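Stincombe Surgical Reading Room
Progress report to the Tavares Fund, second half of the grant year
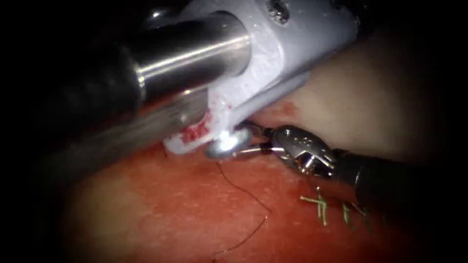

Robot arm reaching toward the tissue, with its silver cylinder and pale clamp-shaped attachment.

Dear friends at Tavares,

Thank you for your patience with this report, which I had hoped to send before April and which has grown in the writing, as mine tend to. It has been a good half year for the reading room. A few things are behind where we said they would be, and I would sooner tell you about those in the same letter as the good news, so they are all mixed in together.

The catalog

When we first wrote to you, the old surgical collection was in boxes and the only guide to it was a card drawer that had lost most of its H's. Grímur Hjaltadóttir has now entered 1546 titles into the new catalog, and 1060 of those have been checked against the shelf by a second person. The remainder are mostly pamphlets and lecture notes, which take longer than books because so many have no title page (one is headed only "Part the Second, as promised"). Grímur expects to finish the checking over the summer, although I have learned not to hold him to a particular week, as he will stop for an hour over a good set of marginal notes and I am usually glad that he did.

We changed our minds about subject headings. The plan you approved used the headings from the old cards, and after a month we found the students were searching in quite different words and going away with nothing. Both sets are now in, the old and the new, and a search on either one brings up the same book. This cost us three weeks and no money.

Opening hours

The room is now open four evenings a week until nine, plus Friday afternoons. You may remember that we had proposed Saturdays. We tried them for six weeks and had the place very nearly to ourselves, so the hours went to the evenings instead, and the nursing students coming off the day shift have made great use of them. Arnel Buenaventura looks after the desk on most of those nights and has started keeping a kettle going, with our blessing, on the landing and well away from the books.

We counted 1195 visits in the period. I should say that this is visits and includes a good many people who come twice a day, so please don't read it as that many separate readers. The new sign-in sheet will let us tell you both numbers next time.

The Thursday talks became the reading circle

We had promised a series of talks on the history of operating and anesthesia, and gave two of them. Both were well liked by the people who came, but attendance was thin, and Sólveig Brynjólfsdóttir suggested that we hand out one short text a fortnight and simply sit and talk about it. That has worked much better! The group has read ward diaries, an old apprentice's letters home, and a very long argument about handwashing that nearly started another one. Two retired theater nurses have joined, and the students now bring them questions that aren't in any of our books.

Repairs and binding

This is where we are behind. Brunar, who are doing the rebinding, had the first batch back to us in good time and the work is lovely, with the old spines kept wherever they could be. The second batch has been delayed by a move of premises at their end. It includes the two big anatomical atlases, which are the books people ask for most, and I am sorry about it. Demetrius Nakamura telephones them every other Monday and they are unfailingly kind to him. We now have a return date in writing.

The damp in the north corner has been dealt with by moving the lower shelves a hand's width off the wall and running a dehumidifier. The readings have been steady since then, and we would like to see them through another winter before we say more.

Money

Of the grant for this period, $4000 was set aside for binding, and a little over half has been paid out. We ask your permission to carry the remainder into the next period so that Brunar can be paid when the second batch comes home. The lighting came in under its estimate, and with your agreement the difference will go toward two more reading lamps for the long table. Arnar Baldursdóttir has prepared the full accounts, which follow under separate cover with the receipts.

Coming up

Between now and the final report we mean to finish the checking, get the atlases back on their stand, and open the catalog to readers from outside Stincombe. The software from Skarnano is ready for that last step, and we are only waiting on the wording of the borrowing rules, where there is still some friendly disagreement over whether pamphlets may leave the building. I am on the side of no.

If any of you are passing on an evening, please do come up and see the room. The side door is the one to use after six.

With warm thanks from all of us,

Sólveig's reading circle, the desk, and the Stincombe Surgical Reading Room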